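Juko macht jetzt auch Haarspangen — und ich war beim ersten Verkaufstag dabei

Mittwoch, 2. Mai 2018

Ihr wisst ja, dass ich seit dem Winter meinen Pony rauswachsen lasse. Es ist die Hölle. Er ist jetzt genau so lang, dass er mir beim Essen in die Suppe hängt, aber zu kurz für jeden Zopf, und mit den Drogerieklammern sehe ich aus wie bei meiner Einschulung. Als Juko letzte Woche angekündigt hat, dass es ab sofort neben den Tüchern auch eigene Haarspangen gibt, stand ich also am ersten Tag im Laden bei Zanetti und habe mir die Nase am Tresen plattgedrückt.

Für alle, die Juko noch nicht kennen: Das ist das kleine Label von Ilaria Lo Presti und Nives Valentini, die beiden nähen seit Jahren diese wunderbaren Halstücher mit den schmalen Rollsäumen. Einen eigenen Laden haben sie nicht, verkauft wird online und eben bei Zanetti, gleich links neben den Hüten. Die Spangen heißen Kernorano (fragt mich nicht, ich habe Ilaria gefragt und sie hat nur gelacht) und es gibt sie in acht Farben. Drei davon waren am Nachmittag schon weg, darunter natürlich das Bernsteinbraun, das ich haben wollte. Nachschub soll kommen, ein Datum habe ich nicht aus ihnen herausbekommen.

Ich habe dann die dunkelgrüne genommen und sie direkt im Laden reingemacht, vor dem großen Spiegel, mit Publikum. Die Spange ist leicht gebogen und hat innen kleine Zähnchen, und die machen wirklich den Unterschied! Meine Haare sind fein und rutschig, normalerweise hängt mir jede Klammer nach einer Stunde irgendwo am Hinterkopf. Mit der hier bin ich Rad gefahren, war einkaufen und habe auf dem Sofa eine halbe Staffel Serie geschaut, und sie saß am Abend immer noch da, wo ich sie hingesteckt hatte. Gedrückt hat sie auch nicht. Nur beim Rausnehmen ziept es ein bisschen, wenn man zu hektisch ist (ich bin immer zu hektisch).

Kosten tut das Stück 7 Euro, das Set mit allen acht Farben gibt es für 44. Ich finde das in Ordnung, auch wenn ich bei einem kompletten Set vermutlich doch immer wieder zur selben Farbe greifen würde. Gemma Galli stand hinter mir in der Schlange und hat gleich zwei Sets gekauft, eins davon für ihre Schwester. Sie hat sehr dicke Locken und war skeptisch, ob der Verschluss das schafft. Für die ganze Mähne reicht es wohl eher nicht, meinte sie nach dem Probieren, für die vorderen Strähnen aber locker.

Nives hat mir noch verraten, dass im Dezember eine größere Ausführung kommen soll, mit der man dann auch einen richtigen Dutt halten kann. Bis dahin zeigt sie im Laden eine Variante mit Tuch: das Halstuch schmal falten, einmal um den Dutt wickeln, Enden unterschlagen und die Spange quer drüber. Bei ihr dauert das keine Minute. Ich habe zu Hause deutlich länger gebraucht und zwischendurch geflucht, aber am Ende sah es gar nicht schlecht aus.
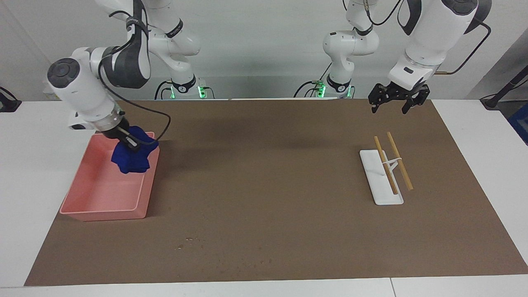 Meinen Dutt stecke ich bis zur großen Spange einfach weiter mit dem Haarstab fest, das kann ich inzwischen auch ohne Spiegel. Beim Tuch dazu bin ich in der Farbe sowieso festgelegt: Königsblau, so wie der zerknüllte Stoff über der rosa Schale, das geht bei mir zu Jeans, zu Weiß und sogar zum dunklen Grün der neuen Spange. Und falls jemand gerade keinen Haarstab zur Hand hat — ein Essstäbchen aus Holz, wie die beiden in dem weißen Halter, tut es auch. Vorher mit dem Finger drüberfahren, ob es irgendwo splittert, dann Haare eindrehen, von oben einstechen, kippen und unten wieder durchschieben.

Die Kernorano-Spangen gibt es ab sofort bei Zanetti und im Onlineshop von Juko. Wenn ihr eine in Bernsteinbraun seht, schreibt mir bitte sofort!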